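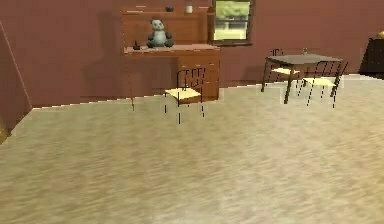 報道関係各位

Stuvden、アーム型ロボットの導入計画支援ツール「Jekden」の提供を開始
機器の発注前に、住環境モデル上で設置条件と予算を算定

Stuvdenは、住宅および居住型施設向けアームロボットの導入計画を支援するソフトウェア「Jekden」の提供を開始した。対象は、機器の選定または予算申請の段階にある施設運営事業者、研究機関、住宅設備事業者である。

Jekdenは、間取りと家具配置を入力した仮想室内でロボットの動作を計算し、その結果を機器構成表と見積書式に変換する。ロボット本体を保有していない段階でも利用できる。計算の対象は、アームの到達範囲、家具との干渉、移動経路の幅、床材の切り替わり箇所、扉の開閉範囲などである。

従来、居室への導入検討では機器を借り受けて現地で試験する方法が一般的であり、搬入費と立ち会い工数が予算確定前に発生していた。Jekdenでは候補機種の比較を計算上で済ませ、現地試験の対象を絞り込む。現地試験そのものを省略することは想定していない。
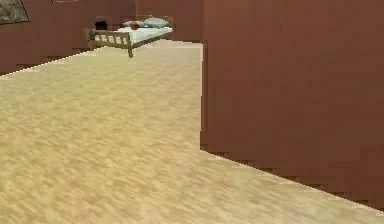

標準ライブラリには、寝室、書斎、食堂、廊下などを含む38種の室内モデルを収録した。室内モデルは家具単位で編集でき、利用者が作成した間取りデータへの差し替えにも対応する。レンダリング解像度は用途に応じて変更できる。低解像度の設定は、多数の配置条件を連続して計算する場合に使用する。

■ 提供形態と価格(税別)
基本ライセンス 年額499ユーロ
 1拠点、標準ライブラリ、到達範囲および干渉計算
拡張ライセンス 年額1199ユーロ
 拠点数の制限なし、間取りデータの読み込み、複数機種の比較、見積書式の出力

いずれも契約期間は1年で、初年度の途中で基本から拡張へ移行する場合は差額のみを請求する。ロボット本体、把持機構、架台、設置工事の費用はライセンス料に含まない。
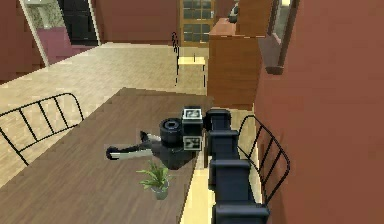

最終更新日:12月2日

■ 予算項目の構成
Jekdenが出力する予算表は38項目からなり、本体、手先部、センサー、架台、電源工事、保守、教育、予備品の各区分に分類される。各項目には、計算結果から自動で入力される欄と、購買担当者が記入する欄がある。例えばアーム長の下限はテーブル高さと対象物の位置から算出されるが、保守契約の年数は利用者側で指定する。

位置合わせ用マーカーの有無は、センサー区分の任意項目として扱う。マーカーを使用しない構成を選択した場合は、校正作業の工数が別欄に計上される。

Stuvdenの製品計画責任者であるMirta Riquelmeは次のように述べている。「予算申請の時点で抜けやすいのは、本体よりも架台と電源、それに校正の工数です。予算表ではこれらを必須欄とし、未記入のままでは出力できない仕様にしました」

■ 先行導入
居住型施設の設備設計を手がけるKolthorpeは、次年度の機器更新計画の策定にJekdenの試用版を使用した。同社の設備調達担当Carla Shboulは、「候補機種ごとに別の書式で届いていた見積を、同じ項目で並べられるようになった。通路幅の条件で対象外となる機種も、見積依頼の前に判別できた」としている。

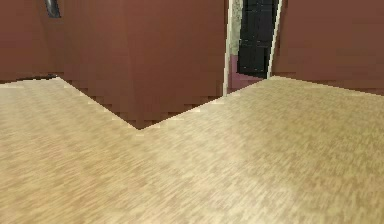

居室間の移動を伴う構成では、戸口の有効幅と床材の段差を個別に指定する必要がある。段差の初期値は0ミリメートルに設定されており、実測値への変更を推奨する。台車を使用しない固定設置の場合、この設定は計算に影響しない。

■ 動作条件および制限事項
・計算結果は機器の安全適合性を証明するものではない。
・布類など柔軟物の把持は計算対象に含まない。
・照明条件がセンサーに与える影響は、拡張ライセンスでのみ評価できる。
・間取りデータの読み込み形式は製品ページに記載する。

■ 今後の予定
12月中に、販売代理店Ledesmaを通じた取り扱いを開始する。Ledesma経由の契約では、導入計画書の作成代行を有償で追加できる。代行費用は対象拠点の面積と機種数により個別に見積もる。

■ 本件に関する問い合わせ先
Stuvden 製品計画部 広報担当
見積および試用版の申し込みは、製品ページの専用フォームで受け付ける。

※価格および仕様は予告なく変更する場合がある。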